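A Visit to the Open Day at Sevmont College

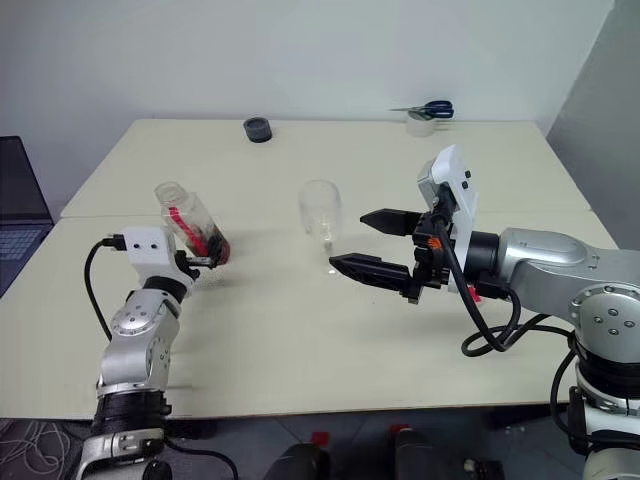 Posted 05/01/2019 by Pacita Espiritu

My niece will finish high school next year, and she asked me to come with her to the open day at Sevmont. I did not study in this country, so I was curious for myself also. We took the early bus and arrived before the registration desk was ready. A student gave us a paper map and told us that the coffee was in Enriquez Hall.

The welcome talk was given by Leonora Marquez, the dean of students. She spoke for 17 minutes (my niece measured it) and then took questions from parents. Most of the questions were about money. The dean explained that the application for housing is separate from the application for admission, and that families often miss this. I wrote it down and underlined it. The form for housing opens in October.

After this we could choose between a campus walk and a sample class. We chose the class, a history seminar on how newspapers reported floods one hundred years ago. Professor Hazel Blackwood gave each person a copy of two articles on the same flood, and asked us which reporter had really been in the town. I was wrong. My niece was right, and she did not let me forget it during lunch.

The class had 30 chairs and all of them were taken, so a few fathers stood at the back. Dr. Blackwood said that a normal seminar is smaller. I would have liked to hear more about how the students are graded, but the time was finished.

Lunch was in the dining hall, soup and sandwiches, free for visitors with a sticker. The soup was too salty for me. We sat with Ariel Galang, a second-year student in accounting. He told us which dormitory is near the laundry and which one is near the train line, and he recommended to take the first one. He also said that the writing center is open in the evening and that he goes there before every long paper. English is his third language, as it is mine.

In the afternoon we visited the library. It is older than the other buildings and the stairs are steep, but there is an elevator behind the map room. The public can attend the evening lectures on the ground floor without paying, and a visitor card costs 50 dollars for one year. I am thinking to get one, even if my niece goes to another college.

We missed the choir, which sang at the same hour as the financial aid session. The session was useful but went quickly, and the slides had very small letters. Ask for the printed version at the desk.

Our bus home was late. My niece has put Sevmont second on her list.

Recent posts
Free evening lectures you can reach by bus
What I learned in my first writing class
Maribeth Evangelista on returning to school after work
Used textbooks: where to look

Contact | Copyright 2019 Pacita Espiritu | Back to top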